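Wrist camera on a home-built arm: exposure hunting over a pale benchtop
Workshop Builds > Arms and Manipulators

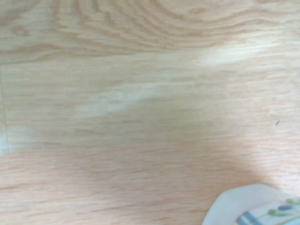
Does a wrist camera need its own light if the room is already well lit?
Usually it does, once the gripper gets close enough for the arm to block the overhead lighting.

Original post by lukelow_bench
September 4, 2019

Six-axis arm, printed links, belt reduction on the first three joints. Small USB camera on the wrist, looking straight down at the pick pose. The bench is pale timber with a glossy patch under the window side, and the test part is a white dish with a bit of blue check and some leaves printed on it.

Detection is fine from the high pose. Coming down, the glare washes out the grain at the top, the bottom half goes into shadow, and the dish ends up in the corner. Auto exposure then hunts and the contour fit drops the rim. I logged 496 descents over August and the fit was lost on roughly a third of them.

Settings: auto exposure on, white balance on auto, Canny edges into an ellipse fit. Any suggestions before I start painting the bench grey?

Reply by torque_ledger

Lock the exposure first. Auto exposure meters the whole view and your target is a small part of it. Set it manually at the low pose, then check it at the high pose. Same with white balance - your shadow is noticeably pinker than the lit timber, so any colour threshold will drift on the way down.

Reply by orkmont_shed

Disagree that exposure is the main fault. You have a white object on a near-white surface with a specular patch behind it. Locking exposure gives you a repeatable bad picture. Change the background. A matte grey cutting mat costs less than the time already spent logging.

Reply by torque_ledger

A mat hides the problem until the arm works anywhere else. I would want the vision to cope with an ordinary table.

Reply by orkmont_shed

Then he should say the goal is an ordinary table. For a bench arm at a fixed station, the mat is correct engineering.

Reply by 8mm_rod

Two separate points.

1. An ellipse is the wrong model. The bit of rim I can see has a rounded corner in it and looks slightly faceted. Fit a short arc near the grasp point, or match against a template of the actual outline.

2. The dish is mostly out of view at that height. Check your hand-eye calibration before touching the lighting. Mine was out by 9 mm after I reprinted the wrist bracket and I blamed the lamp for a fortnight.

Reply by lukelow_bench

Point 2 is fair. The bracket was reprinted in August and I reused the old transform. Will redo it tonight.

The goal is an ordinary table, eventually. It lives on the bench for now.

Reply by jiddale_makers

We run a similar arm at the Jiddale shared workshop. A ring light on the wrist gave us a bright circle on anything varnished or glazed, so be careful with that. Crossed polarisers fixed it: film over the ring, linear filter on the lens, turned until the highlight goes. You lose a fair bit of light and have to lengthen the exposure, so slow the last part of the descent or you will swap glare for blur.

Reply by torque_ledger

Agree on the polarisers for the ring light. They won't do much about the window. He needs a blind for that.

Reply by 8mm_rod

Is the lens focused for the low pose? The grain looks soft to me. Most of these modules ship focused for distance and the ring is glued. Crack the glue and set it at grasp height.

Reply by lukelow_bench

Update. Recalibrated with the Teoh board, 8 poses. The old transform was well out and the dish now sits close to the centre at the low pose. Exposure locked, white balance locked. Lens was glued as 8mm_rod said, now freed and refocused.

Fit still drops on the window side in the afternoon. Arc fit is next, then polarisers. Grey mat is on order as a control, so orkmont_shed can have half a win.

Reply by orkmont_shed

Log both on the same day at the same hour or the comparison is worthless.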